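Flollano – Returns and Refurbishment
Minutes of the sorting cell working group, March, 14.00

Present: Inês Cardoso (chair), Bình Vi, Cúc Khổng, Tín Ông (minutes)
Apologies: Xuân Đỗ

1. Minutes of the last meeting
Agreed. Cúc's name to be corrected under item 4.

2. Cell status
Bình reported that the arms now handle cloths and tableware on the day shift. The trial target stays at 1,000 items. Cloths remain the slower item type – grip point is still under review.
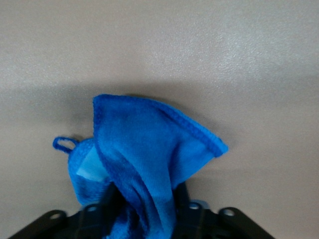

Fig. 1. Blue microfibre cloth held in the gripper, wrist camera.

3. Staffing
Two sorter posts change to cell attendant from the start of next month. Grade and hours are unchanged. Cúc asked whether attendants would still rotate to packing. Inês confirmed that they would, every 60 minutes, and that the rota would be posted by the time clock. Cúc noted that sorters currently talk across the bench and that the new layout puts attendants on their own. Inês to look at moving the packing bench nearer.

4. Bins and table layout

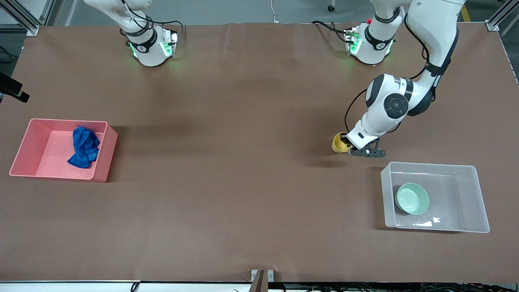
Tín proposed fixing bin positions with marks on the table covering, so that both shifts set up the same way. Agreed. Bình will add the positions to the Tekura work sheet.

5. Training
Course length set at 105 minutes, in paid time. Xuân to confirm trainers by email. Stop and restart to be covered first – request from the night shift.

6. Any other business
None.

Meeting closed 14.50.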